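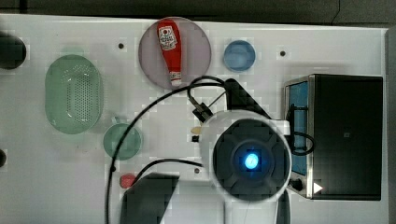
Figure 3. Tabletop with kitchen items from the play-kitchen and small-ware set, seen from above. A red ketchup bottle rests on a pale purple plate; a pale green colander and a green cup are to the left, and a black toaster oven is on the right.

3.2 Object placement on the work surface

The table was chosen to stand in for a short run of kitchen counter. Its top is plain white, so that the edges of most items can be made out without extra marking. We placed the larger appliance to one side and left the small wares to be spread over the rest, which is close to what we saw in the home visits at Lunwood, where the toaster oven stayed put and everything else moved around it.

Items were sorted into three groups before placement: containers (cups, plates, bowls, colanders), food packages, and appliances. A layout had to include at least one item from each group. The person setting the table was told which items to use but not where to put them, apart from the appliance. Schwerdtfeger and Siddiqui set the layouts in turn during September, and neither looked at the other's work before starting.

Two kinds of relation between items mattered for the coding. The first is support, where one item lies on another. The bottle on the plate in Figure 3 is coded this way. It is on its side, with the cap end pointing toward the lower right, and it leaves the right part of the plate free. We coded a plate like this as partly occupied, because in the sorting task people often put a second item on the free part before moving the first. The second relation is nearness. The colander and the cup do not hold or support each other and were coded as neighbors only.

Direction was recorded for any item with a clear long axis or a handle. The colander in Figure 3 stands lengthwise, running from the near side of the table toward the far side. The cup is coded by its handle, which points to the far side. Round plates have no direction code. For bottles we used the line from base to cap, and a bottle lying down was given a separate posture code from one standing up.

In all, 3,254 placements were coded with the Hirnska scheme, which has 6 posture codes. Almost all disagreements between the two coders came from items resting near the table edge, where it was hard to say if they should count as on the surface or partly off it. These were settled by going back to the written layout sheet. Small items under or beside larger ones were the other source of trouble, and we added a "partly hidden" code for them after the first round.

Labels on packages were left in place. We did not code label text, only whether a label faced up.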